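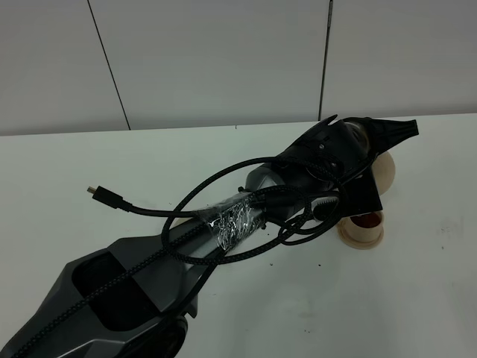 Figure 4. The Kornis arm at the tea station, with the cable taped along the forearm.

5.3 Failure: cable drag during pouring

Most of the lost runs in the Wonholm set trace back to one cause, and it is a dull one. The cable. Not the grasp planner, not the pour model. We spent most of January looking in the wrong place, so this section is longer than it should be.

Setup as in Section 3. Arm picks up the teapot by the handle, moves over the cup, tilts, holds, returns. Gripper cable runs outside the arm, taped at the forearm, with slack left near the wrist so the last joint can turn freely. The slack was set by hand. No measurement, no marking on the cable, and whoever re-taped it did it by eye. In hindsight a bad idea.

What we saw in the logs: the wrist torque estimate drifts up during the tilt, then drops all at once. At the drop the spout moves sideways. Small move, but the cup is small too, and the pour lands on the rim or the saucer. In the worst runs the safety stop tripped mid-tilt and the arm froze with the pot still over the cup. This is the part that worries us. A protective stop holds position, and holding position with a tilted teapot means it keeps pouring. The stop did what it was built to do, and the liquid did not care.

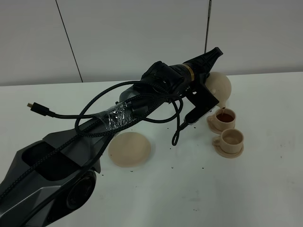 Water in the test phase was at room temperature and tea was brewed only for the final runs, so no one was at risk of a burn. A home user would not have that luxury. We therefore count any stop during tilt as a safety event, even when nothing spilled, and report it apart from ordinary misses.

First guess was grip slip. The finger plates are flat and the handle is curved, contact is poor, everyone in the lab expected slip. We raised the grip force and added ridged pads. No change in the drift. Second guess was a bad payload value: the pot gets lighter as it empties and the controller assumes a fixed mass. We fitted a mass schedule with the Boychuk estimator. Helped the slow part of the drift, did nothing for the sudden drop.

The cause showed up when we replayed a failed trajectory with the gripper empty. Same drift, same drop, no teapot at all. The loop at the wrist was catching on the gripper body as the last joint turned, pulling tight, then slipping free. The controller reads the pull as load and pushes back, and when the loop lets go there is nothing left to push against. How often it catches depends on how the loop happens to be lying at the start, which explains why the fault came and went between sessions and why we could not reproduce it on demmand.

Mitigations, in the order tried:

Shorter slack. Fewer catches, but the cable then goes taut at full tilt. Worse overall.

A second band of tape closer to the wrist. Worked for a while. Tape creeps under repeated bending and the loop grows back. Not a fix.

Software check. Before each pour the arm turns the wrist through the full tilt range away from the cups and compares torque against a stored clean sweep. If the two differ by more than a set threshold, the run is not started. Adds 2 seconds per run. Crude but it catches most bad starts.

Stop behavior. On a protective stop during tilt, the controller now tries a slow return of the wrist to upright at 50 percent of normal speed, with a low torque limit, before it holds. If the cable is the thing blocking the motion this may fail, and then we are back to a frozen pour. Not solved.

We kept the affected runs in the Wonholm set, flagged. Of the 2829 recorded runs, 700 were made before the sweep check was added and should be used with care for any work on force or contact. The Fornell baseline in Section 6 is trained without them. An internally routed cable would of course remove the problem, but the gripper we have does not allow for it, and retrofited arms like ours are common enough that the failure seems worth writing down.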